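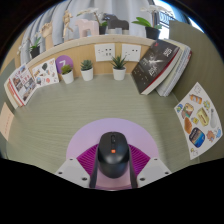
Clulen Acoustic Desk Divider

The Clulen is a freestanding divider for shared desks and open offices. It cuts down on conversation noise between neighbors and gives each person a defined work area without closing off the room. Trarneck makes it in curved and straight versions, and both can be lined up in a row or set back to back.

The core is recycled polyester felt, covered on both sides with Vasconcelos wool blend fabric. Fabric covers zip off for cleaning. Vacuum them monthly and spot clean with a damp cloth and mild soap. Do not machine wash.

Panels join with the Skistano connector strip, sold in pairs. No tools are needed, and a row can be rearranged later. Rows longer than 3,000 mm need a floor foot at the midpoint.

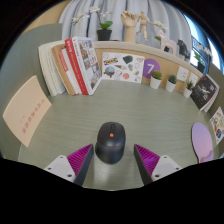 Specifications

Height: 1,295 mm
Maximum row length: 4,000 mm
Fabric colors: 13
Use: indoor only

Ordering

Dividers are made to order. Fabric samples are free, up to four per customer. Send us a floor plan with your request and we will mark up the panel sizes and connectors you need. Orders placed before the September shutdown ship first. Replacement covers are sold separately, so please quote the panel code printed on the label inside the zipper.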